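The Towel Class

I should say up front that I can't fold a fitted sheet. I've watched the videos, I've had my mother stand behind me and guide my elbows, and what goes in the linen closet is still a wad. So when an editor asked if I'd like to spend a week with a college class that was teaching a robot arm to handle laundry, I said yes before she finished the sentence. I had visions of coming home with a secret.

The class is at Escobedo, it meets at 8:30 in the morning, and on the schedule it has one of those long names with a colon in it. Everybody calls it the towel class. Faustino Palacios has taught it for six years, and he calls it the towel class too, including in emails to the dean. It ends in May with a contest called Dotside, where student teams from different schools get a table, an arm, a pile of household stuff they've never seen before, and a short list of chores. Put the mug on the plate. Get the cloth off the table and into a basket. Pour this into that. My nephew did all of it at age four (with some bribery).

I showed up on a Monday with a notebook and the wrong shoes. The lab is one big carpeted room with arms on stands all over the place, black office chairs that migrate, and a wall clock people keep glancing at. The student team I was attached to is named Lenar, after a character in a comic one of them used to draw in high school, and by the time I found them they had been arguing for ten minutes about a corner.

I mean the corner of a cloth! That was the whole argument. If you or I pick up a dish towel, we find a corner without thinking, even if the thing is in a heap, even in the dark. We pinch, we feel around, we let it hang, we find the next one. The arm has two fingers and no particular opinion about corners. It needs to be told which bit of the heap is worth grabbing, and a heap looks different every single time you drop it. A sophomore named Bea drew me a towel on the back of a pizza flyer, then crumpled the flyer up and asked me to point to the corner. I pointed to a fold. "Yep," she said. "It does that too." 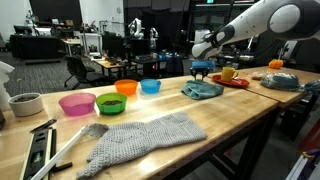 Coming in over the teal cloth, with the plate and mug waiting at the far table.

The way they teach it is mostly by showing. One student drives the arm through a chore by hand, using a controller, while a program called Nerau records everything the arm does and everything the cameras see. Then another student does it again, and again with the bowls moved over, and again with the cloth dropped from a little higher. When they've got a big stack of these, Nerau chews on it overnight and in the morning the arm tries it alone. They keep a count on the whiteboard. The day I arrived it said 2315, and when I left it said 3269, and under that number was a drawing of a towel with a halo.

I got to drive. Of course I asked to drive! I'd been standing there all morning being very professional about it, and then around eleven the regular driver went off to a chemistry quiz and I said, as casually as I could, that I had pretty good hands from playing the clarinet. (I haven't played the clarinet since eighth grade.) Bea gave me the controller and told me to go slow. I went slow. I went so slow that someone behind me ate an entire bagel. I got the gripper over the cloth, I closed it, I lifted, and I had picked up nothing at all. My second try got a good pinch of fabric and I was so pleased that I opened my hand.

Bea saved both of those. I asked her to delete them and she said no, the bad ones go in the bin with the label "miss," and the bin is useful. So somewhere in the memory of a robot in that lab is a small piece of me failing to pick up a towel, twice.

What surprised me was how much of the day was spent on where to put things. I had pictured code. There is code, and there were people hunched over it with headphones on, but the long conversations were all about the table. Is the green bowl too close to the pink one? If it's always in the same spot, will the arm learn "bowl" or will it learn "spot"? Last year's team, I was told in the tone people use for shipwrecks, practiced for months with a blue mug on the left. At Dotside the judges put out a brown one on the right and the arm went left and closed its fingers, very gently, on air. It did this for the full time allowed.
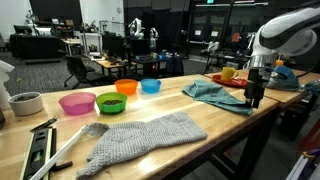

Palacios has a theory about clutter, and he'll give it to you whether or not you have your coat on. He thinks a clean table makes a lazy robot. If the only thing out is the thing you want it to pick up, it never has to choose, and then you take it into somebody's kitchen and it goes to pieces. So Lenar practices in a mess. You can find four plastic bowls, a spirit level, a long white stick and a big piece of gray knitting on that table, and the knitting alone got three different names from three people while I was there (a stocking, a sleeve, and "the eel"). I voted eel. He likes soft things best of all, and anything with holes in it, and he goes to yard sales the way other people go fishing.

He came to all this sideways. He was a physical therapist for nine years, and he talks about hands more than he talks about robots. He told me about a patient who could sign her name after her stroke but couldn't get a sock off the floor, and how mad she was about it, and how she was right to be. "Signing your name is a trick you already know," he said. "The sock is new every time." Then he looked over my shoulder and yelled at somebody to stop leaning on the cart.

The students, I noticed, don't talk like that. They talk about lunch and about whether Dotside will let them bring their own gripper pads. The rulebook is 56 pages long and I saw it quoted from memory twice in one afternoon, both times to win an argument about something unrelated. One freshman, Ovid, had joined because he thought it was the other robotics club, the one with the wheels and the pit crew and the matching jackets. He figured it out in his second week and stayed. I asked him why and he thought about it and said that the wheels people were kind of loud.

He's the one who writes down how the cloth falls. I don't think anybody asked him to. He has a spiral notebook with little drawings, page after page, a blob for each drop, and next to each blob a word or two: "taco," "volcano," "sad dog." When the arm fails on a drop he goes back and circles it. It fails on tacos a lot. The whole team now says taco as if it were a technical term, and by Wednesday I was saying it too, and I came very close to saying it to my dentist.

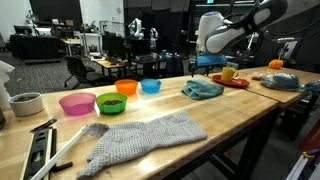 And tacos were what did them in the first time I saw the arm go solo. It had done fine on the mug that morning. It had moved a sponge from one place to another with a sort of butler's dignity. Then Bea dropped the cloth, and it came down folded over on itself with the opening facing away, and you could hear three people breathe in. The arm went down, stopped, went down some more, took hold of both layers together and lifted. It carried the whole bundle over to the basket and let go, and the thing counted! For the basket chore it doesn't matter how many layers you've got. For the folding chore it matters enormously, and the folding chore was next.

I'll spare you the folding chore. It took most of an hour and at one point the arm appeared to be tucking the cloth in for the night. Somebody put on music. Ovid drew eleven blobs. By the end they'd had one fold that I would have been proud to put in my own closet, which I realize isn't much of an endorsement, and a lot of others that looked like what I'd have done.

What I liked, and I keep trying to explain this to my friends, was how polite they all were to it. There's no swearing at the arm. When it misses, someone says "okay," and resets the cloth, and says "ready," and it goes again. I asked Palacios if he taught them that and he said he'd tried to, his first year, with a speech. The speech hadn't worked at all. What worked was that resetting the table three hundred times makes a person very calm, or else makes them switch to electrical engineering.

On my last afternoon the lights over by the door had gone to half and most of the other groups had cleared out. Lenar had moved on to bags. Dotside added a grocery chore this year, and a knotted plastic bag has everything wrong with it from a robot's point of view. It's see-through, it's shiny, it slides, and it changes shape when you so much as touch it. They'd stuffed a clear one and knotted it and were taking turns guessing where the fingers ought to go. Bea thought the knot. Ovid thought underneath. A junior I'd never heard speak before said you should just hug it, and they all went quiet because they only had the one arm on that job, and then they all looked at the other arm.
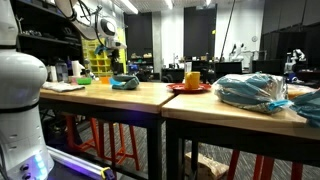
Bag practice: the knotted end points off to the right, past the plate and the yellow cup.

Using both at once is allowed, by the way. I know because it got quoted at me from memory. It also means learning to drive all over again, with a second person on a second controller, and counting each other in like figure skaters. They tried it with Bea on the left and Ovid on the right. They bumped the bag and it rolled over. They reset it, somebody said "ready," and they bumped it again, a little more gently.

I asked Palacios whether they had a shot in May. He said the team from upstate has been on bags since September and has a better camera, and that he'd be happy with the middle of the pack and one good fold. Bea heard this and said she would not be happy with the middle of the pack. He told her that was fine, she could be in charge of that part.

I stayed past when I'd said I would. They were still at it at 6:15, and I'd missed one train and was working on missing the next, and the junior asked if I wanted to drive the right arm while Ovid got something to eat. I said I had pretty good hands from the clarinet. Bea said, "We know, we've got you on file," and handed me the controller.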